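Home Kitchen Cleaning Storage Ask Log in

Does anyone really need a rack, a tray and a bin on the kitchen table?

Olga Pacheco
My sister swears by clearing up at the table: dish rack at one end, a tray for leftover bits, a clear bin for wrappers and paper. She sent me an article saying it saves 200 steps a day. I doubt it. I have a small kitchen and a perfectly good counter, and I suspect this is a way to sell plastic. Has anyone kept it up past the first month?

Valter Correia
Two years here. I don't believe the 200 steps either, and I'd like to know who walked them. The bin is worth having. The tray, maybe. The rack I'd leave by the sink, where the water is supposed to go. Crumbs get down between the ribs and you have to turn the whole thing over to get them out. Rice gets everywhere whatever you buy.

Table at clearing-up time: 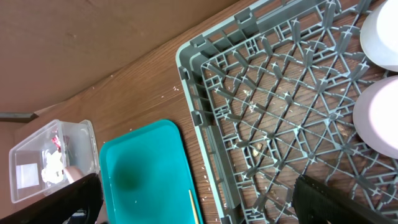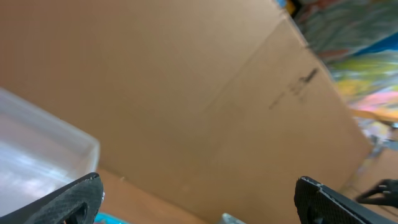
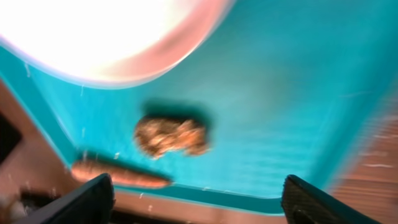
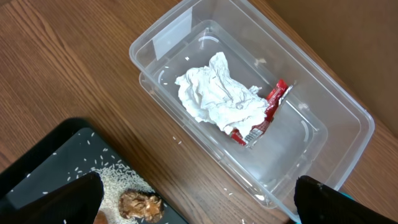
If you try it, use containers you already own for a month before spending anything. I wasted 42 dollars on a matching set in December and the lids are still in a drawer. And measure your table. Mine is big. On a small one you'd be eating around the rack.

Hazem Metwally
just get a bigger trash can

Contact us | Copyright January 2022 Ostora | Back to top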